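Categoría: Informes de seguimiento — Archivo y patrimonio documental
Tiempo de lectura: 2 min

Informe de avance, fondo notarial de Talavera
19 Jul 2021
Responsable: Yoon-hee Bae

Queda cerrada la fase 2 de descripción. Se han catalogado 1,792 expedientes conforme al cuadro de clasificación vigente. La foliación de la serie de protestos sigue pendiente.
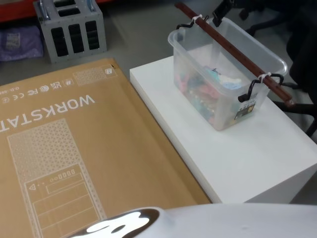 Caja de cartón con marcados UKCA, FC y CE.

El cotejo con el inventario antiguo detectó 6 signaturas duplicadas. Hugo Pichon las ha resuelto con sufijo alfabético — se conserva la signatura histórica en nota.
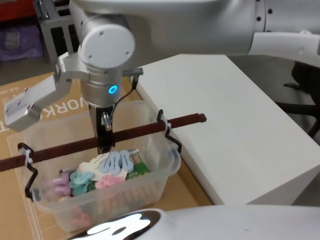 Caja de plástico transparente sobre cartón, en el suelo.

La migración a Trultireo exige normalizar fechas y topónimos. Hwa-young Koo mantiene la tabla de equivalencias; faltan los topónimos anteriores al catastro.
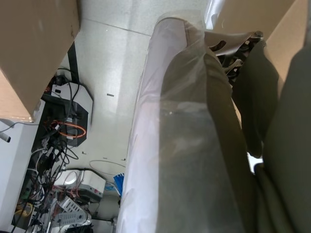
Lámina de plástico translúcido y cartones.

Desviación de plazo: tres semanas, imputable a la lectura de escrituras con tinta ferrogálica desvaída. No afecta al presupuesto.

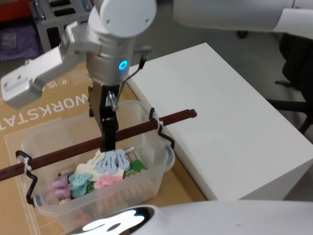
Pinzas de color azul claro en un cubo transparente.

Próxima entrega: índice onomástico, en noviembre. Kedir Belay remitirá antes la muestra de control.

Contacto: Archivo Jumine, área técnica | Volver arriba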